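Efeutute im Wasserglas, neue Blätter bleiben klein

kgkikas
Mein Ableger steht seit 24 Wochen nur im Wasser. Wurzeln hat er genug, die neuen Blätter werden aber immer kleiner. Muss er in Erde?
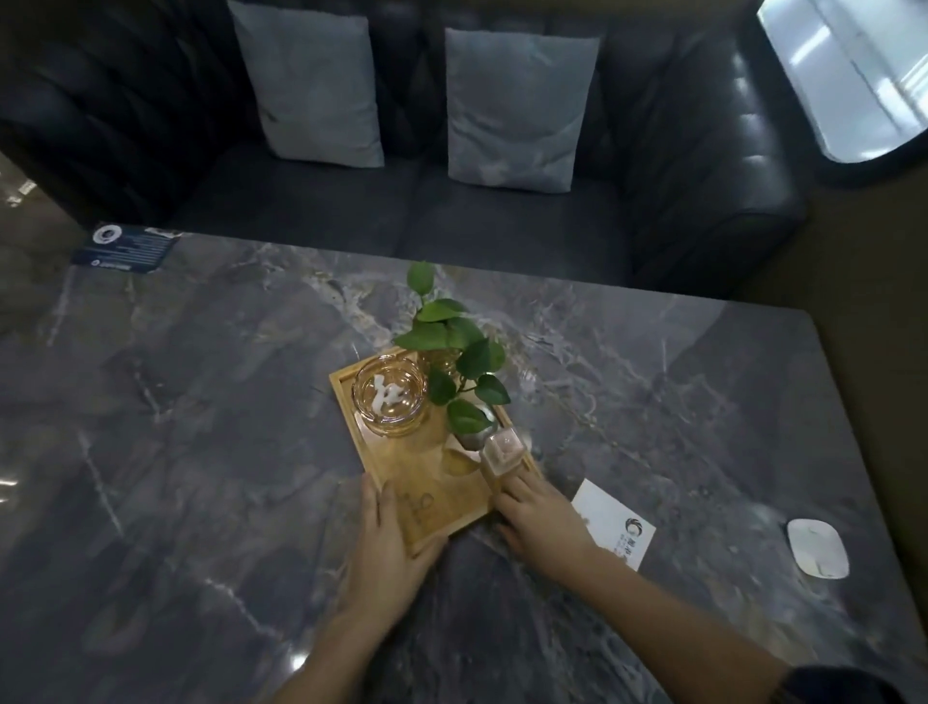 Relto52
Bei Efeututen liegt das meistens am Dünger, im Leitungswasser ist kaum Stickstoff. Flüssigdünger stark verdünnt, alle 2 Wochen, dazu frisches Wasser. Meine steht auch in so einer kleinen Vase aus bernsteinfarbenem Glas und wächst ordentlich. Erde braucht es nicht.

Angharad Pugh
Sehe ich anders. Auf Dauer gehört die Pflanze in einen Topf. Meine hat nach dem Umzug in Erde doppelt so große Blätter gemacht.

Relto52
Und wie viele Wurzeln sind dir dabei abgefault?

Angharad Pugh
Ein paar. Die ersten Wochen eben feucht halten.

kgkikas
Danke euch. Gedüngt habe ich nie. Ich versuche es am Sonntag erst mal damit. 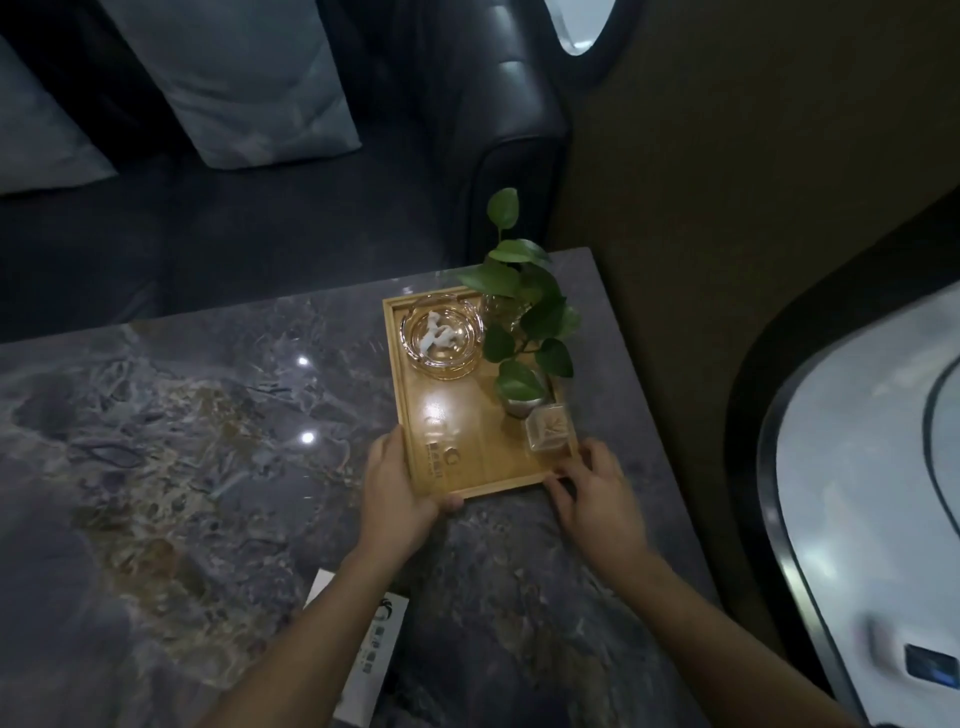 Ähnliche Themen

Efeutute: gelbe Blätter im Winter
Algen im Glas, was tun?
Ableger schneiden, über oder unter dem Knoten?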